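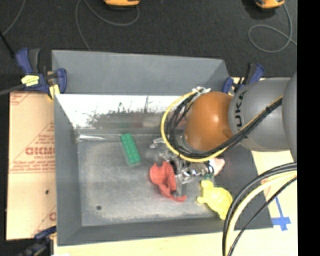 A reader wrote in under the last bin post to ask why her kids' bath toys still smell like a pond when she rinses them every single night, and do they all have to go in the trash. No they don't. Most of them, anyway. Rinsing the outside does nothing for the water sitting inside, that's the whole trouble. So, the long version, typed fast because dinner is on.

What this covers: small plastic and rubber toys. Turtles, studded blocks, squirters, odd little animals with tails. The stuff that ends up in one big metal bin at the end of the day. Not plush, not wood, nothing with batteries.

What you need

A metal bin or a deep sink. I like metal, doesn't hold a smell, and you can scrub it hard without feeling bad. Scuffs are fine.
Dish soap. Plain.
White vinegar.
An old toothbrush. Two if you can find them, one soft one stiff.
A big towel you don't love.
A mesh bag or a colander.
A wire rack. Cooling rack from the kitchen works, wash it after.

I used to buy the Ostton toy soak. Fine, smells like lemons, costs too much. Dish soap does the same job in my house.

Step 1. Dump and sort

Everything out on the towel. Three piles.

Solid toys, no hole anywhere. Blocks, flat figures, most of the little translucent pieces. Easy pile.

Toys with a hole. Squirters mostly. Turn each one over and look at the belly, squeeze it near your ear. If it hisses, it has a hole.

Cracked, sticky, or chewed through. Trash. Don't argue with yourself. Sticky that doesn't wash off is the plastic breaking down and it only gets worse.

Check the tiny pieces while you're at it. Anything small enough for the baby to swallow goes up on the shelf, not back in the bin.

Step 2. Wash the bin first

Everyone skips this. Clean toys into a dirty bin, smell is back by Tuesday.

Hot water, squirt of soap, stiff brush round the bottom seam where the floor meets the walls. Gunk lives in the corners. Rinse, wipe, rinse again. If there are dull patches on the metal that won't come up, leave them, that's wear. Skip steel wool, it scratches and then the scratches hold soap scum.

Orange or brown spots are a different thing. Rub those with a paste of baking soda and water, leave it five minutes, rinse. If you can feel a rough edge or a hole starting, retire the bin to the garage.

Step 3. Soak the solid pile

Warm water, enough to cover. Good squirt of soap. Swish, walk away for 10 minutes or until the kettle boils, whatever.

Then the soft toothbrush. Where to scrub:

Studded or dotted blocks: between the bumps, go in circles, then across. Rinse with the studs facing down so the water doesnt just sit there.
Turtles and anything with a shell: the groove where the shell meets the body, then under the flippers.
Long skinny tails and curly bits: hold the thick end, brush out toward the tip. Pull the other way and thin rubber can split.
Clear or see-through pieces: hold up to the window after. Film shows right away on those.

Pale pink and white things stain the worst, in my experience. Marker, mostly. A dab of plain toothpaste on the brush gets some of it. Not all. Live with the rest.

Step 4. The ones with holes

Empty them first. Squeeze hard, hole pointing down, until nothing comes out. If black flakes come out, that's mold and it's going in the trash, sorry. I know there are people who cut them open and clean the inside. I've done it once. Never got the halves back together.

No flakes? Mix one part vinegar to one part warm water in a bowl. Squeeze the toy under the surface, let go so it fills, leave it for 30 minutes. Squeeze out. Fill again with plain water, squeeze out, do that a couple times until you can't smell vinegar.

Don't mix vinegar with bleach. Ever. If you used bleach on the bin earlier, rinse it like crazy and do the vinegar in a different bowl. Better still leave the bleach alone today.

Step 5. Dry, and I mean dry

This is the step that fixes the smell. Soap helps, drying fixes it.

Shake everything. Rack over the towel, toys spread out so they don't touch. Holes down. Blocks on their side. Near a window is good, a fan is better. I have a little Bratance clip fan that goes on the shelf and it does a rack overnight, in August it's done by lunch.

Squirters take longer, give them 2 days. Squeeze one before you put it away. If you feel any damp puff on your hand, back on the rack.

Not in the dryer. Not in the oven on low either, I've seen that suggested and no.

Step 6. Back in the bin

Dry bin, dry toys. Big ones on the bottom, small ones on top or they vanish for weeks. Don't pack it to the rim. Air has to get in there. No lid if you can help it.

If you have more toys than bin, put half in a bag in the closet and swap them every month or so. Kids think they're new. Less to wash too.

How often

Bath toys: quick soap wash every week, the full thing once a month.
Floor toys: once a month unless somebody has been sick, then same day.
Sandbox toys: hose them outside first. Please. I blocked a drain with sand once, it was 100 dollars to get it cleared.

Quick fixes

Still smells after all this: one toy is doing it. Put each one in its own cup overnight, sniff in the morning. Gross but fast.

Water spots on the metal: wipe with vinegar on a cloth, dry with a different cloth.

Color rubbing off on the towel: stop scrubbing that one, cool water only, and keep it away from the light colored toys till it's dry.

Plug a squirter so it never fills again: dot of hot glue over the hole, only on a toy that is bone dry inside. Check it every time you wash, glue pops off and then it's a choking thing. Kids lose the squirting, mine complained for a day.

Bin rattles and slides when they dig in it: square of rubber shelf liner underneath. The Lusoslow kind is thick enough to cut small, one roll did three bins and teh bathroom drawer.

Next one is plush, which is a whole other afternoon. Leave your questions under this post and I'll get to them when I can.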